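Shop > Books and Charts > Names > Plono Surname Finder

Shop Books and Charts Gift Sets Delivery My Basket

Plono Surname Finder, second edition

The Plono Surname Finder is a desk reference to family names in Europe. It lists 2,006 surnames from 11 languages, in one alphabetical run. Each entry gives the usual spelling, the language it comes from, a simple guide to saying it and the meaning where one is known. Common variants are listed under the main form, with accents kept.

Names are sorted into four types: those taken from a father's name, from a place, from a trade and from a nickname. Fülöp, for instance, is entered as a Hungarian form of Philip, and Halliday as a name once given to people born on a holy day. If the origin is disputed, the entry says so and gives the main theories.
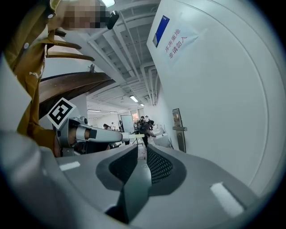

The second edition was edited by Zoia Dmytriv and Ernő Dudás and came out in November 2022. It adds a longer section on Ukrainian endings and corrects the stress marks in the Portuguese entries. The maps have been redrawn at a larger size.

Format: hardback, two ribbon markers
Index: by meaning and by language
Publisher: Serside
Stock: usually sent within 2 working days

First names are not covered. Owners of the first edition can buy the new Ukrainian section on its own as a booklet. Please quote the edition when ordering, as the page numbers differ.

Contact us | Copyright Serside | Back to top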